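What Is a Virtual Machine, and Should You Believe the Hype?

Part 4: Computers Inside Computers

Somebody has probably told you that one computer can pretend to be lots of computers. It sounds like the kind of thing a cousin makes up. So let's check it.

A computer has a few main parts. It has a processor that does the work, memory that holds what it is working on right now, and a disk that keeps things for later. Normally one operating system (Windows, for instance) is in charge of all of it.

A virtual machine, or VM, is a computer made of software. A program called a hypervisor sits on the real computer and hands out slices of it. Each VM gets a bit of processor, a bit of memory and a bit of disk. The system inside the VM starts up, looks at its slice and behaves as if that were a whole computer.

So the claim is true. The trouble starts when grown-ups get excited and say you can have as many as you like. Ask them where the memory comes from.
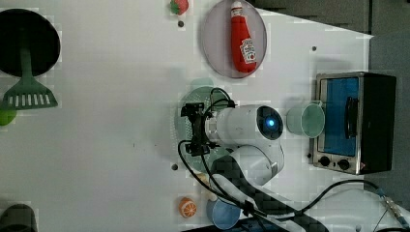 Keith Fairclough wrote in to say that his school runs 5 VMs on one old server, and that they were fine until a sixth was added and every one of them slowed to a crawl. I believe him. You can cut a pizza into more slices, but you still have one pizza.

Try the sums. Say a big computer has 693 gigabytes of memory free for VMs, and a company called Linero wants two large ones that use 368 gigabytes each. Two times 368 is 736. That doesn't fit. Some hypervisors will let you promise the memory anyway and hope both VMs never want all of it on the same Tuesday morning. Would you lend the same bike to two friends and hope?

People also say VMs are perfectly safe, because what happens in one can't touch the others. Mostly that's right. If a program crashes inside one VM, the rest carry on. But the hypervisor is a program too, written by people, and people make mistakes. When someone finds a hole in it, it has to be fixed fast. I'd cross out "perfectly" and write "pretty."
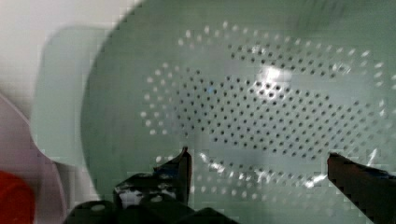 If the real computer breaks, do the VMs keep going?

They stop, all of them, unless there is a second real computer ready to start them up again. A VM has to run on something you could drop on your foot.

Then there is copying. A VM's disk is usually kept in files, so you can copy a finished VM and use it again. Bohumila Paulík once set up 145 of them this way for a company called Wuyts. Very quick! She had also copied one wrong clock setting, so she had 145 wrong clocks.

Words to know

Host: the real computer.
Guest: the system running inside a VM.
Hypervisor: the program that shares out the host.
Snapshot: a saved moment of a VM that you can go back to. People call it a backup. If it is kept on the same disk as the VM, ask them what happens when that disk dies.

Next: Part 5, What Is a Network?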